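Can a machine tidy the playroom yet? Drivby opens its household chores trial to families

19 May 2024

Ask any parent what they would hand over to a machine tomorrow, if they could, and you will hear about the laundry, the dishwasher and the floor of the kids' room, very often in the reverse order. Drivby, the home automation workshop in Romport, has spent the past year and a bit finding out how close we are to that day, and this July it will invite 80 local households to come in, bring their mess and see for themselves.

The program is called Skullel, a name that began as a typing error in a funding application and was too well loved by the staff to change. Its aim is a modest one. The team has drawn up a list of 12 everyday chores, from pairing socks to wiping down a bench to putting odds and ends away in a basket, and is working through them one at a time with grippers, arms and a good deal of patience.

"People come through the door expecting either a butler or a toaster, and what we have is somewhere in the middle," said Michalis Karamanlidis, who leads the Skullel program. "Some mornings it sorts a whole tub of bits and bobs and you want to ring your mum. Then somebody brings in a crumpled tea towel and we're all back at the whiteboard till dinner time."

Tidying small items into a basket was the chore the team took on first, and it remains the one visitors ask to see again. It sounds like nothing at all, and any four-year-old can manage it (whether they will is another matter!), but small things come in every shape, and a jaw that gets a good hold on one may simply push the next one along the table.
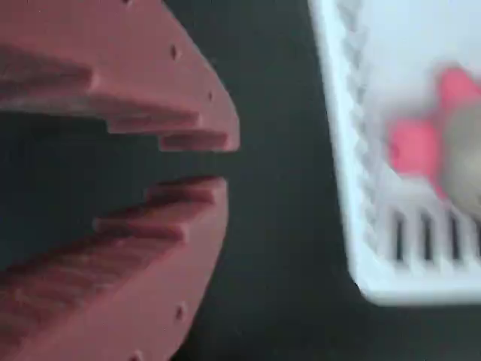 Basket work at Drivby: the stepped jaws of the gripper beside a white plastic basket.

Across more than 900 recorded attempts at the basket chore, the Skullel team has changed its mind about nearly everything, including the lighting, the height of the table and the shape of the jaws. The results so far are encouraging for firm objects and rather humbling for floppy ones. Folding is still slow. Anything involving a fitted sheet has been put off, with everyone's agreement, until next year.

Drivby is also talking with Makris, the family-run homewares shop on the Romport foreshore, about the shop-floor side of the question – returning stray stock to its proper bin after closing, for instance, which has a lot in common with a playroom on a Sunday night.

"We'd rather tell people plainly that it's a slow helper at the moment than promise them the moon," said Karamanlidis. "It can do a few chores fairly well with one of us standing by. I wouldn't leave it alone with my own kitchen, and I'm very fond of it."

Households taking part in July will each attend one session at the workshop, try a chore by hand and then watch the same chore attempted by machine. Every household receives a $500 voucher to thank them for their time, and children are very welcome with an adult. Favourite toys may be brought along, though the team asks that they be labelled.

Expressions of interest can be left at the Drivby front counter or through the Skullel page on the company's website.

About Drivby
Drivby is a home automation workshop based in Romport. It designs and tests equipment for household and small retail chores, and runs regular open sessions for neighbours, schools and anyone else who is curious.

Media enquiries: Michalis Karamanlidis, Skullel program, Drivby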